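Why Are Plates Round?

A Trillside Young Readers explainer
Words by Zubaida Ansari. Checked by Gunnlaugur Bech.

Most of the plates in your kitchen are probably round. So are most of the bowls. Doors are not round, books are not round, and beds are hardly ever round. So why plates?

To answer that, we need to look at how plates and bowls are made, and what people ate from before they had them.

Before plates

For a long time, many people in Europe ate from a thick slice of old bread. It was called a trencher. The bread was hard enough to hold meat and gravy, and when the meal was over the trencher was soft from the juices. Some people ate it. Others gave it to the poor or to the dogs.

Later on, trenchers were made of wood. Many of these were square, because it is easy to saw a plank into squares. Some had a small hollow in one corner for salt. You may have heard the words "a square meal." Some people say they come from these square wooden plates, but most word experts don't think so. The saying is newer than the plates are.

In other parts of the world people used large leaves, such as banana leaves, and many people still do. A leaf is flat, wide and clean when it is fresh, and you don't have to wash it up.

Bowls are much older than flat plates. People shaped bowls out of clay thousands of years ago. A bowl can hold soup, porridge, grain or water, and a flat plate can't do that very well.

The potter's wheel

Clay is a kind of very fine, sticky earth. When it is damp you can push it into any shape you like. When it is baked in a very hot oven, called a kiln, it turns hard and stays hard.

The first clay pots were made by hand. One way was to roll the clay into long ropes, like snakes, and coil them up on top of each other. Then the potter smoothed the sides with wet fingers.

After that came the potter's wheel. This is a flat disk that spins. The potter puts a lump of clay in the middle and holds their hands against it while it turns. Every part of the edge goes past the hands at the same distance from the center, and that makes a circle. You would have to work hard to get a square from a spinning wheel.

So the first reason is a simple one. Plates are round partly because wheels are round.

Hammad Kakakhel makes bowls at the Costness Pottery. He told us that a bowl takes him 4 minutes on the wheel, and that he has made as many as 70 in one day. "Square dishes I do from flat slabs," he said. "They take longer and I lose more of them. The corners lift up when they dry."

Corners are a problem

Clay shrinks as it dries, and it shrinks again in the kiln. A round plate shrinks in much the same way all around. A square plate has corners, and the corners dry faster than the middle. This can make them curl or crack.

Corners also get chipped. If you knock a square plate against the sink, the corner takes the whole bump in one small spot. A round rim has no corner to hit.

Round plates are easier to wash as well. Your sponge can go around and around without getting stuck. Food likes to hide in corners, and so does old dishwater.

They stack well too. You can put one round plate on top of another without turning it to line it up. That doesn't matter much with four plates. It matters a lot in a place like the school kitchen in Flodemham, where 256 children have lunch every day.

What makes them shiny?

Many plates and bowls have a smooth coat called glaze. Glaze is made from ground-up minerals mixed with water. The potter dips the dish in it or brushes it on, and then the dish goes into the kiln. The heat melts the glaze, and when it cools it becomes a thin layer of glass.

Glaze does two jobs. It stops water from soaking into the clay, and it gives the dish its color. A little cobalt makes blue. Copper can make green. Iron can make yellow, brown or almost black, depending on how much is used and how hot the kiln is.

Glaze often looks quite different before it is baked. A glaze that ends up deep blue may go on as a pale, dusty pink, so potters keep test tiles to remember which is which. Hammad has 17 tiles on his wall just for blues.

Plates can also be made of metal, glass, paper, wood or plastic. Plastic ones get their color in another way. The color is mixed right into the plastic before it is pressed into a mold. A mold can be any shape, so a plastic plate could just as easily be a triangle – but most are still round.

Why the raised edge?

Look at a plate from the side and you will see that it is not quite flat. The edge comes up a little. This is the rim, or lip. It keeps gravy and peas from sliding off, and it gives you something to hold. It also makes the plate stronger, in the same way that a folded piece of paper is stiffer than a flat one.

A bowl is really a plate with a much higher edge. There are dishes in between, and people don't always agree on what to call those. 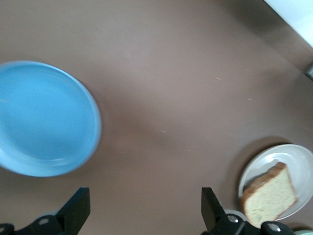 Round dishes on a tabletop
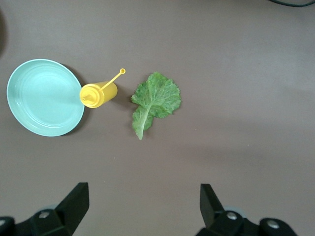

Can a plate be round and still not be made on a wheel?

Lots of them are made without one. In big factories, a machine presses soft clay or clay powder into a round mold, and one machine can make plates all day long. The shape stays round because round plates dry evenly, stack easily and don't chip as much at the edge.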